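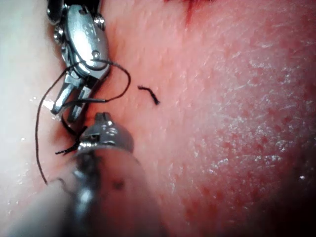 The Curtain

The towns of Govano and Prirkeck share a river, a bad bus, and a theater curtain. The river they came by naturally. The bus was forced on them by the county. The curtain was bought 40 years ago, when each town had half the money and neither had any sense.

It spends the summer in Govano and the winter in Prirkeck. Every May a truck brings it over the bridge to us, and for a week afterward people in Govano go around sniffing it and saying it smells of Prirkeck. I have been to Prirkeck. It smells like a place with a bakery. But I have lived here all my life, so I sniffed and made the face.

I do alterations. I have a shop on Górecki Street between the bank and what used to be the other bank, and mostly I take up pants. Men bring me pants their wives bought too long, and women bring me pants they bought too short, on the theory that I keep some extra pants in the back. Once a year someone brings me a wedding dress in tears. I mean the person is in tears. The dress is usually fine.

So when the theater manager came in and asked if I could sew velvet, I said sure, how much, and he said, "Well, the rip is 37 feet."

I asked him how a person rips 37 feet of anything.

"Prirkeck," he said.

I went down to look. They had it spread out on the stage, wine red with a gold fringe that had gone the color of weak tea, and there was a tear from one side nearly to the other, at the height of a tall man's chest. The pleats lay open on either side of it like something that had given up. The theater manager walked up and down the edge with his hands behind him. He had already written a letter to Prirkeck. He read it to me. It used the word "stewardship" four times and the word "goats" once, and I didn't care to ask.

I said it looked to me like an old seam.

"It's a rip," he said.

I got down on my knees, which is most of my profession, and it was a seam. Two pieces of velvet had been joined there by hand and the thread had rotted out. Half of it was done in small tight stitches, very correct, and the other half in big loose ones, the kind you make when your soup is on. They met in the middle, and where they met there was a knot the size of a pea.

"Who sewed this?" I said.

He didn't know, and he wasn't interested, since it spoiled the letter.

My mother would have known, but she is dead, so I called my aunt, who is 15 years past remembering my name and remembers everything else. She said of course it was a seam. The velvet came from the mill in Trekis in two pieces, because the mill in Trekis had a narrow loom and a wide idea of itself. A woman from Govano started at one end and a woman from Prirkeck started at the other. It took them the whole of February. They did not speak. They sewed toward each other for a month in a cold hall without one word, and when they got to the middle they had to decide who would tie off.

"And who did?" I said.

"They both did," said my aunt. "That's why it's such an ugly knot."

Then she asked me if I was the one with the shop or the one with the teeth. I said the shop. She said that was a pity.

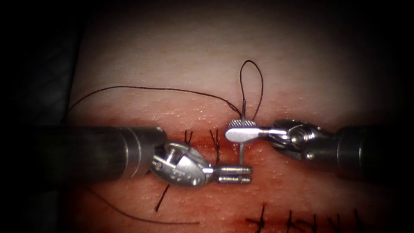 Meeting in the middle.

I told the theater manager I would need a second pair of hands, and that the hands ought to come from Prirkeck. He looked at me as if I had suggested we get them from the cemetery. But the summer season opened in nine days with a comedy about a bishop, and you can't do a comedy about a bishop without a curtain. The whole second act is him behind it.

Prirkeck sent a man who upholstered chairs. He came over on the bus, so he arrived the day after he set out, with a canvas roll of needles under his arm and a sandwich he did not offer to share. I showed him his end. He looked at my thread. He took out his own thread. We each had a good long look at the other's thread, and then we sat down a very great distance apart and started.

I had thought we'd talk. I'm a talker, I talk to the pants. But there was something about that seam. Every so often I'd come up on a scrap of the old stitching still hanging in the cloth, and mine were the big loose ones, I'm sorry to say. I'd been hoping Govano was the tight ones. I pulled them out one at a time and put them in my apron pocket, and I made my own stitches a little smaller than I needed to, out of spite toward a woman I never met.

By the third day I could hear him breathing. By the fourth I could hear his stomach. He hummed, too, and it was a tune we sing in Govano with rude words about Prirkeck, and I sat there trying to work out from the humming what words they had about us.

On the fifth day we were close enough to bump elbows, and he spoke.

"Your end's crooked," he said.

I looked back down it. It was, a little, around the place where I'd been listening to him hum.

"Yours puckers," I said.

He looked back down his. He sucked his teeth for a while. Then he unwrapped the sandwich and tore it, and the bigger half was not the one he gave me, but it wasn't by much. Cheese and some kind of pickle. The bread was very good. I'll deny saying so.

We argued over the knot until the lights in the hall went off, which they do at ten to save the town 46 cents. He wanted to tie it and I wanted to tie it. In the dark we each got hold of some thread, and I pulled and he pulled, and in the morning there it was, the size of a pea. A big pea, maybe.

The bishop got his laughs. The curtain went up straight and came down a bit to the left. The theater manager told everyone the repair was all Govano work, and I hear that over the river they were told it was all Prirkeck work, and in the intermission a woman behind me leaned toward the velvet, sniffed, and said to her husband that you could still smell it.

"Goats," he said.

I've had the old stitches in a jar by the register ever since. Customers think it's for tips and put coins in.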